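Two Months With the Nundura Kitchen Arm Kit

August 26, 2022

I said I would write up the Nundura once I had used it long enough to have an opinion. I have now, so this is the review. I paid for the kit myself, and the company does not know I have a blog.

The Nundura is an arm kit for home use. You get the arm, a two-finger gripper, a small camera that mounts at the wrist, a clamp base, a power brick and a year of the software. There is a bigger kit with a second arm. I bought the single.

Unpacking took me an evening. The arm comes in three sections and the joints are numbered, so there is not much to get wrong. The printed guide skips the cable routing for the wrist camera. I ran mine down the outside of the forearm, had it snag on the elbow the first time the arm folded, and had to redo it. The right way is through the channel under the second joint cover. Ardalan Salehi has a post on the owners' forum with photos of it, and I would read that before you open the box.

The clamp is fine on a normal counter edge. It comes with rubber pads, and I added a folded dish towel on the underside so I could tighten it without worrying about the stone.

Calibration is the part I liked least. The software walks you through 22 poses, and at each one you hold still and wait for a tone. If you bump the arm, it starts over from the first pose. I bumped it twice. Once it is done you do not need to repeat it unless you move the base, so my advice is to pick a spot and leave it there.

As for what it does, the kit ships with a handful of built-in tasks and lets you teach your own by moving the arm through them by hand. I mostly wanted it for one chore: taking cups off a tray and setting them on the counter, and the reverse. My hands are bad in the mornings, and carrying glasses one at a time is the sort of thing I would like to hand off.

I kept a tally over one week in July. Out of 63 tries at picking up a single cup and setting it down, it dropped or knocked over 15. Most of the misses were with clear glass. The camera has a hard time finding the rim of a clear tumbler, and the fingers close too high or a little to one side. Frosted plastic went much better, and so did anything with a solid color. If you have a cupboard full of thin stemware, I would not buy this yet.

It also has trouble when cups are standing close together. The fingers need room on both sides, and the software does not plan for that very well. It will go for the nearest cup even when the next one over would be easier. Mahtab Alipour, who answers support email for them and was quick about it, told me to teach the task with the cups spread out and then add clutter a little at a time. That helped some.

The tray turned out to be the harder half. A raised rim gives the fingers something to hold, but the arm has to come in at a corner and keep the tray level, and with one arm that only works if the tray is light and has nothing on it. Sliding it along the counter is more reliable than lifting. I use slide for everything now.

Noise is low. There is a whine from the wrist when it holds a position, and you stop hearing it after a while. The arm is slow, and I am glad of that in a kitchen.

The software subscription is my main complaint. After the first year you pay monthly to keep teaching new tasks. The old ones keep running, but you cannot edit them. I looked at the Skunitier before I bought, and it has no subscription, but the gripper is smaller and it would not open wide enough for my big tumblers.

Would I buy it again? Yes, at the sale price I paid. At full price I would wait for the next version — the forum thinks there will be one in November, though I have not seen that from the company.

Next I am going to try the soft fingertip covers that Lotstead sells. If they make a difference on glass I will add a note to this post.

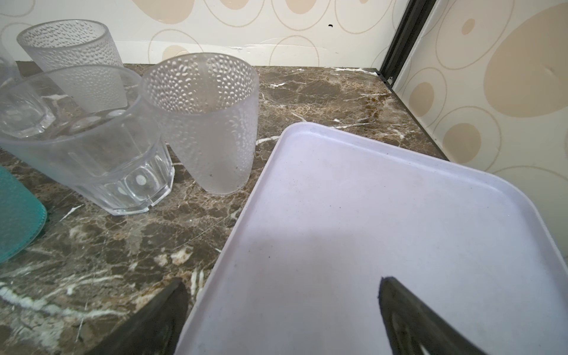

Wrist camera view, gripper open at the corner of the tray, cups on the counter behind it.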